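I've been putting off writing about laundry on here for years, mostly because I didn't think I had anything to say about it. Then November came around, the clothesline went back into the garage, and I found myself folding at the table again every evening with the radio on, thinking about shirts. So here we are, and if you came for the soup recipe, it's coming, I promise!

I should start with the polo shirts, because they are the whole reason I changed how I fold. We moved to Tveit with one suitcase of work clothes and a great many boxes of things we didn't need, and somewhere in the unpacking I realized that I owned more polos than any other kind of shirt. I don't even golf. They pile up from jobs and summer events and the sale rack, and they're comfortable, and a collar makes me feel like I've made an effort even when I'm only going out for bread.

The trouble is that a polo is neither one thing nor the other. A T-shirt you can fold half asleep. A dress shirt you hang up, and that's the end of it. But a polo on a hanger gets those funny little bumps at the shoulders (the knit ones do, anyway), and a polo folded like a T-shirt comes out of the drawer with its collar mashed over to one side, and then it stays that way all day no matter how much you pat at it. I spent a good long while patting at collars before I decided there had to be a better way of going about it.

The first thing I changed was where I fold. I used to do it on the bed, sitting cross-legged in the middle of a warm heap, which is lovely but terrible for your back and not much better for the shirts. A mattress gives under your hands, so you never get anything really flat. A table is so much nicer. You can lean on it, you can smooth a whole shirt out with your forearm, and you can walk to the other side when a sleeve won't behave. I wipe it down first, having once folded a clean white towel straight into a puddle of jam.
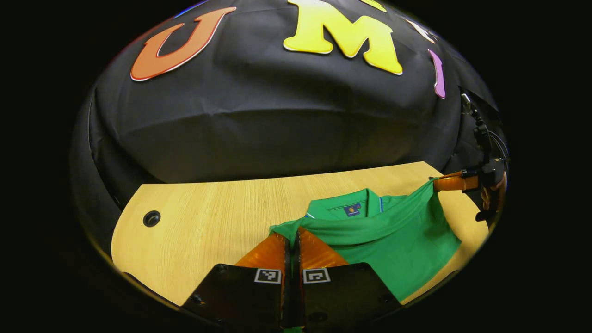 *Bright green polo, blue trim, collar up, and a good way yet from folded.*

My way of doing it goes like this, and please feel free to tell me yours in the comments. I give the shirt one good shake by the shoulders and lay it down any old how. Then I go for the collar before anything else. I stand it up, run a finger along the inside, and turn it down again so that both points lie even. I do up the bottom button and leave the top one alone. After that I work outward, pulling gently at one sleeve and then the other, and only when the shoulders are straight do I bother with the body and the hem.

Pulling at the corners is the part I used to skip. I'd sweep my hands down the front and call it smooth, but all that does is push the wrinkles along to somewhere else. If you hold the shirt still with one hand and draw a corner away with the other, the fabric settles on its own. You don't have to tug hard. Knits have a long memory and they'll stretch on you if you're rough.

Then it's face down, sides in, sleeves back along the sides, and up from the hem in 2 folds so the collar ends up on top. I stand them in the drawer in a row like library books, collars up. My mother would think this was showing off, and maybe it is a little, but I can see every color at a glance and I've stopped wearing the same navy one over and over.

A full basket takes me 15 minutes now if I don't stop to answer the phone. I timed it once against the kitchen clock, for no better reason than that I wanted to know. Socks aren't included in that. Socks have their own basket and their own evening, and we won't talk about them today.

A few of you asked after the last post whether I iron polos, and the answer is hardly ever. If one has sat in the basket too long, I hang it in the bathroom while I shower and then fold it once it's had a chance to dry off. The only one I really press is the one I wear when we visit Tuvska, as there's always a big lunch and always a group photo, and I'd like to look pressed in at least one picture a year.

Next up is that soup, and after that I want to tackle the linen closet, where there are pillowcases from a bed we haven't owned in ages. If anyone has a way of folding fitted sheets that works for people with short arms, I'm all ears!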